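Residential Property Management II
Unit 6 Handout: Key Control and Access Records

Students should read this handout before the session and bring it to class together with the Kendside worksheet. The worksheet will be collected. Material covered in Unit 5 (vendor contracts) is assumed.

6.1 Purpose of a key control program

A key control program is the written set of rules by which a management office issues, stores, tracks and recovers the keys to a property. It covers mechanical keys, fobs, cards and numeric codes. An office that cannot say who holds a working key to an occupied unit is exposed to claims from residents, disputes with vendors and difficulty with its insurer after a theft.

The program is separate from the locks themselves. Good hardware with poor records is a common finding in property audits, and the cost of correcting it usually falls on the owner. For this reason the management agreement should state which party pays for rekeying when keys are lost by staff, by a vendor or by a resident.

6.2 Terms

Change key. The key that operates one lock, or one group of locks keyed alike. The resident normally holds this key.

Master key. A key that operates a defined group of locks, such as all units in one building.

Grand master key. A key that operates every lock under two or more master keys.

Bitting. The series of cut depths that determines which lock a key will operate. Bitting records must be stored apart from the keys.

Keyway. The shape of the slot in the cylinder. A restricted keyway is one for which blanks are sold only to authorized parties.

Core. The removable part of certain cylinders. Where interchangeable cores are used, a unit may be rekeyed by exchanging the core.

Students often confuse a restricted keyway with the words "Do Not Duplicate" stamped on a key. The stamp by itself offers little protection, as many key machines will accept the blank. Control comes from limiting access to the blanks.

6.3 Levels of access

The number of people holding a master key should be as small as the work permits. An office assistant who shows vacant units needs the keys to those units on the day of the showing and does not need a building master. A maintenance technician may need a master during a shift, but the key should be returned to the cabinet before the technician leaves the property.

Grand master keys should not be carried in the ordinary course of work. They are kept in a locked cabinet or safe, and each removal is entered in the log with the reason.

Vendors present a particular difficulty. A painting crew working in three vacant units should receive three change keys, each signed out separately. Lending a master for convenience is the practice most often cited in the reading on negligent access.

6.4 The key log

Each entry in the log should show the key code, the name of the person receiving the key, the time out, the time in and the initials of the staff member who issued it. Unit numbers are never written on the key tag. The tag carries a code, and the list matching codes to units is kept in a different location.

Paper and electronic logs are both acceptable. The Veno software used in the computer lab allows a manager to set an alert when a key has been out longer than the permitted period. In the lab exercise the period is set at 30 minutes for showings and at the end of the shift for maintenance. Students should note that the alert is useful only if a named position is responsible for acting on it.

The log should be compared with the physical contents of the cabinet at regular intervals, and the person who conducts the comparison should not be the person who issues keys.

6.5 Entry to occupied units

Possession of a key does not give the manager a right to enter. Notice requirements are set by state law and by the lease, and the stricter of the two should be followed. Except in an emergency, the office should record the date and manner of notice, the purpose of entry, the persons who entered and the time of departure. Staff should knock, announce themselves and wait before using the key. A notice of entry should be left in the unit even when the resident was told in advance.

What counts as an emergency is discussed in Unit 8. For present purposes, fire, active water leaks and a reasonable concern for a person's safety may be assumed to qualify.

6.6 Turnover

Locks should be rekeyed between residents. The returned keys are counted against the move-in record, and any shortage is entered on the move-out statement. Charges for unreturned keys must be reasonable and must be permitted by the lease and by local law.

Mailbox, storage and amenity keys are frequently overlooked. The turnover checklist in the course packet has a separate line for each, and students should use it in the worksheet.

6.7 Case: Kendside Apartments

Kendside is a property of 267 units in four buildings, managed by the Ljungberg office on behalf of a single owner. Each building has its own master. During a change of maintenance contractor, the master for the second building was not returned. That building contains 42 units. The outgoing contractor stated that the key had been handed to a leasing employee, but the log contained no entry for its return.

The office obtained a quotation of $2,583 from Rorham Lock Service to rekey the building and issue a new master. The owner declined to pay, arguing that the loss arose from the manager's failure to keep records. The manager replied that the contractor had signed for the key and remained responsible for it.

The lease used at Kendside requires the landlord to "maintain locks in good working order" and is silent on lost master keys. Residents had not yet been informed.

6.8 Worksheet questions

1. Identify each point at which the log procedure in section 6.4 was not followed.

2. State whether rekeying should wait until the question of payment is settled, and give your reasons.

3. Draft a notice to the residents of the second building, not longer than one page. The notice should explain what will be done and when the resident will be asked to provide access.

4. Propose a clause for the contractor agreement dealing with lost keys. Refer to the indemnity language in the Unit 5 reading.

Written answers are due at the start of the next session. Students who have not completed the Veno lab exercise should do so before attempting question 1, as the log format is the same.

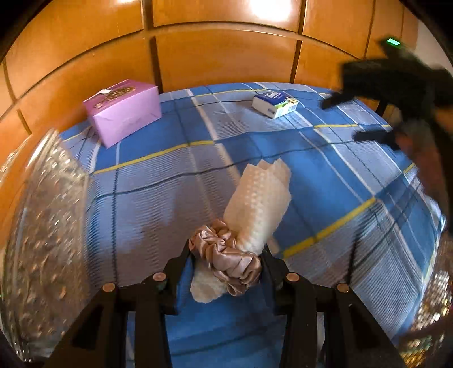
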